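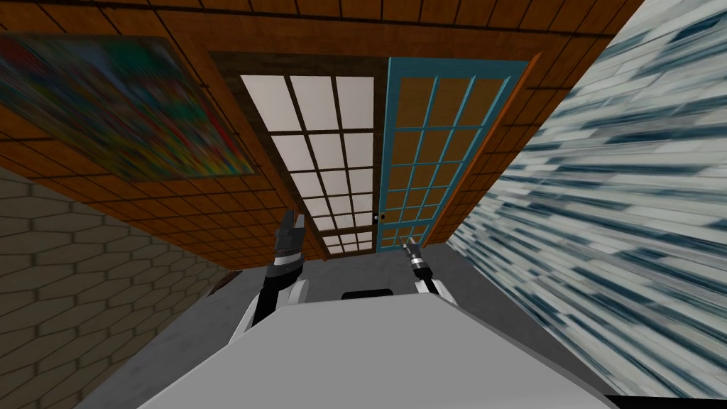 Rurholm Farm | Goats & Pasture Crew

Come milk with us: one seasonal herd and pasture position

Posted in April by Nkechi Anozie
5 min read

We have an opening on the goat crew this season and we'd love to fill it with someone who gets a little too excited about grass. Rurholm is 98 acres of hill pasture, hedgerow and young chestnut trees above the town of Clidero. We run a dairy herd on it and sell most of our milk as soft cheese and yogurt through the Torkalden creamery just down the valley. The goats are outside from the time the ground firms up until the first hard weather, and they move to fresh ground nearly every day. Moving them is a big part of this job. So is milking, and so is pulling thistles, which I happen to enjoy more than is probably normal.

The position runs six months, from the start of the grazing season until the bucks go in with the does in the fall. It's full time, and it pays $2166 a month before taxes, plus a private room in the lower house, eggs, vegetables and all the milk and cheese you care to eat. (You will care to eat quite a lot of it. Milking makes you hungry!)

What the work looks like

Mornings start in the parlor at 5:30. Two people milk, one brings the groups in and out, and we trade places so that everyone gets good at all of it. After cleanup there's breakfast, a real one, at the long table, and that's where we plan the day. Then somebody goes up the hill to build the next paddock. We use electric netting on the steep ground and single-strand polywire on the flatter fields, and you'll learn to set both quickly and take them down without making a bird's nest.

The middle of the day changes with the month. In May there are kids to feed and disbud, in June and July there's hay, and by August we're mostly chasing water lines and trimming hooves. Afternoon milking is at 4:30. You'll do one or the other on most days, and both on some.

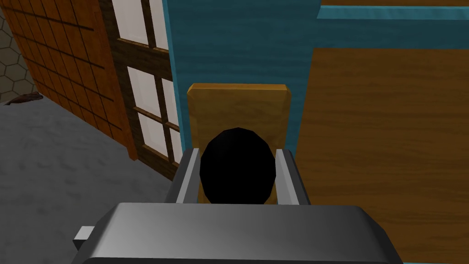

Gripper from above and behind, an item between its fingers.

The chestnuts

We planted 3000 chestnut seedlings in rows across the south slope, and they're finally getting tall enough to be interesting. The long plan is to graze the alleys between them and, when the trees can take it, let the herd clean up under them after harvest. Goats being goats, that means very good fence and somebody who will walk it. Amirul Manurung looks after the trees and he'll want you for a half day each week, mulching, checking tubes and replacing stakes. If agroforestry is what drew you to this page, tell us, and we can make that a bigger share of your time.

Who we're hoping to hear from

You don't need to have worked with goats. We've had wonderful people come to us from restaurants, from a school bus garage and straight out of high school. We do need you to be steady around animals, comfortable lifting 50-pound bags, and okay with rain. You should be able to tell us when you've made a mistake, like leaving a gate unlatched or putting treated milk in the wrong can, right when it happens. All of us have done both.

Some experience helps: any kind of milking, rotational grazing, driving a tractor on a slope, basic plumbing. A driver's license makes life easier, as Clidero is a long walk with groceries. You also need to like dogs, or at least get along with one, because Ki lives with the herd and has opinions about who comes through the gate. 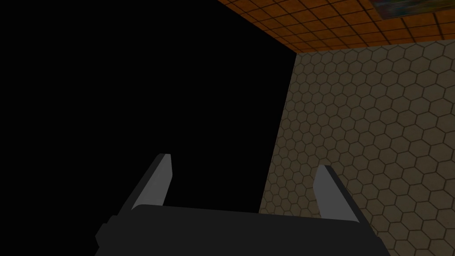
So-yul Oh: I did this job last season and would do it again tomorrow. If you're on the fence, ask for a working visit and stay for the evening milking too, the herd is a different animal by then. One thing I wish I'd asked up front was how much of the day is water. It's a lot! Bring boots that come up high. Nkechi explains things twice without making you feel slow about it, and I left knowing how to read a pasture, how to body-score a doe and when to stop fiddling and call the vet.

She's right about the water. We're burying a new line to the top fields this summer, and whoever takes the position will be heartily thanked for helping with the trench.

What you'll learn

We treat this as a job and we also teach. Once a week we walk the whole farm together with a notebook and a grazing stick, look at what the goats ate and what they left, and decide where they go next. You'll learn to do fecal egg counts on our own microscope, which sounds unappealing and is completely fascinating, because it lets us deworm only the animals that need it. You'll sit in on the feed budget. You can spend days at the creamery if you want to see where the milk goes, and Myrtle Whitfield has offered to teach anyone who's curious how to ladle and salt.

We're certified for our animal care and get inspected every year. You'll help with the records for that, and we'll show you how they're kept.
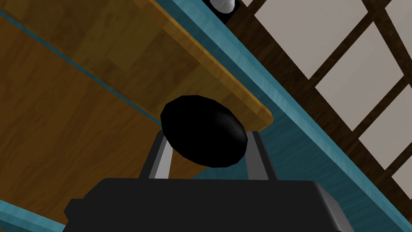 Glossy black egg shape, held upright between two gray fingers.

Time off and the house

You'll have two days off a week, back to back except during the thick of haying, and a full week somewhere in the season that you choose. The room has a door that closes, a desk and a west window. The kitchen and bathroom are shared with one other crew member. Internet is fine for calls and poor for movies. We can't take another dog, sorry, but an indoor cat would be fine by us.

How to apply

Write us a letter. A page is plenty. Tell us what you've been doing, what you'd like to learn and which start date works for you, and give us two people we can call. A résumé is welcome but we read the letter first. Send it to Nahom Gebreyes at the farm office, by mail or through the contact form, by the end of the month. We answer everybody.

After that we'll set up a phone call, and then we'll ask a few people to come for a paid working visit of a day and a night. You'll milk, eat with us, move a fence and ask whatever you like. If travel is hard for you to manage, say so in the letter and we'll help with the fare.

We'd like to have the new person here in time for turnout, when the gate opens and even the oldest does go bucking down the lane.

Related
Turnout week: what to wear and where to park
Why we stopped deworming on a schedule
Chestnut rows, year four: losses and replants
Whey for pigs: pickup times at Torkalden
Yearling does for sale, spring list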